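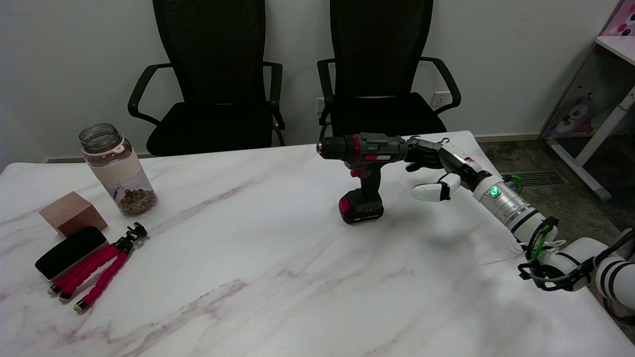
Customer reply, received through the order portal: The replacement discs arrived with the same fault as the first pair. The rim folds in on one side, and I have leakage within two hours of inserting them. I have followed the leaflet each time. I would like to know whether the size is wrong or the product is.

Ticket 927
Product: Enden reusable menstrual disc, size B, pack of 2
Seller: Arango Personal Care
Status: Closed

Support response
Thank you for your reply. We regret that the replacement has not resolved the matter. Please confirm the following:
Lot code printed on the base of the carton
Cleaning method and length of boiling
How the discs are stored between uses

Customer reply
The lot code is Eser 33. I boil them for ten minutes before each cycle and keep them in the pouch, folded in half, as the leaflet shows.

Internal note
Both shipments to this customer came from lot Eser 33. The leaflet packed with this lot is the February printing, which shows the disc folded for storage. The current leaflet shows it lying flat. Referred to Pirnard, our product testing partner, with one unused pack from the same lot.

Findings from Pirnard
Unused discs kept flat held their shape. Discs from the same pack, boiled and then stored folded for 48 hours, kept a crease in the rim and did not open fully. The material met the specification. The fault is attributed to the storage instruction in the older leaflet — no size error was found.

Support response, 13 April 2026
We have completed our review. The discs you received were made correctly, but the leaflet supplied with them gave outdated storage advice. A new pack with the current leaflet has been sent to you at no charge. Please discard the earlier discs. The new ones should be left to cool fully after boiling and stored flat in the larger pouch provided. If leakage continues with the new pack, reply to this ticket and we will arrange a refund. Pain, fever or unusual discharge should be reported to a doctor without delay.

Customer reply
Received, thank you. First full day without a leak. Please correct the leaflet on your download page as well — it still shows the fold.

Internal note
Download page updated. Remaining cartons from lot Eser 33 held for new leaflets. Ticket closed.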